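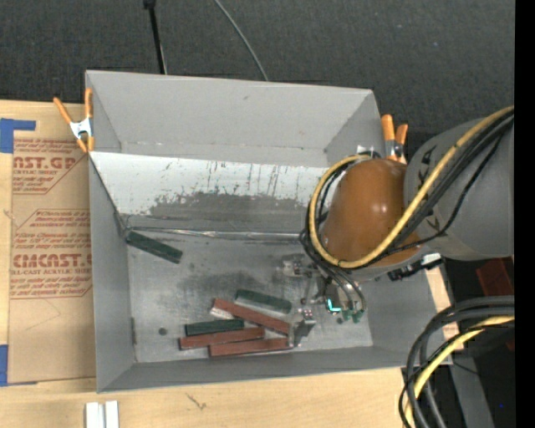
« Vous pouvez vous approcher, il ne mord pas. Enfin, restez derrière la ligne quand même. » C'est ainsi que l'on est reçu chez Ranirley un jour de portes ouvertes, entre un thermos de café tiède et une pile de dépliants que personne ne prend. L'ingénieure qui m'accueille a demandé à ne pas être nommée. Elle a accepté une heure d'entretien, interrompue onze fois par des enfants et deux fois par leurs pères, dont les questions étaient moins bonnes.

L'atelier occupe le fond d'une ancienne halle de Flidevau. On y vient pour voir l'avenir, on y trouve un bras articulé penché sur un bac gris, avec des blocs rouges et des blocs verts dedans. Le travail consiste à saisir un bloc, à le soulever et à le reposer ailleurs dans le bac. Puis à recommencer. Je demande si c'est tout. « C'est tout, oui. Mon neveu m'a dit la même chose, avec un peu moins de politesse. »

Elle ne se vexe pas. Elle a passé, dit-elle, quatre ans sur des machines de conditionnement où chaque pièce arrivait au même endroit, dans le même sens, à la même seconde. « Là-bas, un robot est un monsieur très ponctuel qui ne regarde jamais ce qu'il fait. Si vous décalez la boîte de deux centimètres, il emballe de l'air avec une conviction totale. Le bac, c'est l'inverse. Les blocs se chevauchent, ils se coincent, il y en a toujours un qui part bouder dans un coin. »

J'ai vérifié : il y en avait un, vert, tout seul en haut à gauche, pendant que les cinq autres s'entassaient devant. Est-ce le plus facile à prendre, puisqu'il est isolé ? « Tout le monde le croit. Mais près d'une paroi, les doigts de la pince n'ont pas la place de passer de chaque côté. Vous, vous le feriez glisser du bout de l'index sans y penser. Lui, il faut qu'il y pense. »

Le projet s'appelle Skaramar. Je m'attendais à un acronyme laborieux, c'est pire : le nom a été tiré au sort dans une casquette. Il compte à ce jour 2811 essais enregistrés, dont 351 pour la seule semaine qui a précédé l'ouverture au public. « On voulait éviter l'humiliation », explique-t-elle. Et alors ? « On a eu 221 prises propres. Pour le reste, disons que le bloc a été sensibilisé à la présence du robot. »

Je lui fais remarquer que le mobilier n'a pas tout à fait l'allure des brochures. Le bac est rayé, taché, et serré sur les côtés par deux pinces à ressort aux embouts orange, du genre que mon beau-père utilise pour recoller des chaises. Elle les défend avec chaleur. « Ce sont les meilleurs éléments de l'équipe. Elles arrivent à l'heure, elles ne demandent pas de mise à jour. Nous avons eu une fixation sur mesure, très belle, commandée chez Giraldo. Il fallait vingt minutes pour la démonter. Elle sert maintenant à caler la porte des vestiaires. »

Et les câbles ? Il y en a des noirs, des jaunes, enroulés autour du bras comme une écharpe mise à la hâte. Elle soupire. « Les câbles, c'est la moitié du métier et zéro pour cent des films de science-fiction. Un bras tourne, donc il tire dessus. Vous laissez du mou, il s'accroche au mou. Vous serrez, il s'étrangle. Je connais des gens brillants qui ont fini leur thèse sur ce sujet sans le vouloir. »

Un garçon d'une huitaine d'années veut savoir si le robot préfère les rouges ou les verts. La question me paraît charmante, elle la prend très au sérieux. Elle s'accroupit et lui répond que, certains jours, les résultats sont meilleurs avec une couleur qu'avec l'autre, et que l'éclairage y est sans doute pour quelque chose. Le garçon conclut qu'il préfère les verts. Elle note quelque chose dans son carnet, je n'ai pas osé demander quoi.

Reste la question que les visiteurs posent en baissant la voix, celle des emplois. « Regardez-le travailler cinq minutes et dites-moi qui doit avoir peur », répond-elle d'abord. Puis, plus bas : « C'est une réponse de portes ouvertes. Le tri de pièces en vrac, des gens le font toute la journée, debout, et ils ont mal au dos. Que la machine en prenne une partie, ça me va. Ce qu'on fera pour eux ensuite, ce n'est pas moi qui le décide, et ça m'embête. »

Les organisateurs espéraient 200 visiteurs. À l'heure où je pars, on en attend encore pas mal, et le café est franchement froid. La prochaine ouverture est prévue en novembre, avec d'autres objets dans le bac. Lesquels ? « Des chaussettes, si on m'écoute. On ne m'écoute pas. »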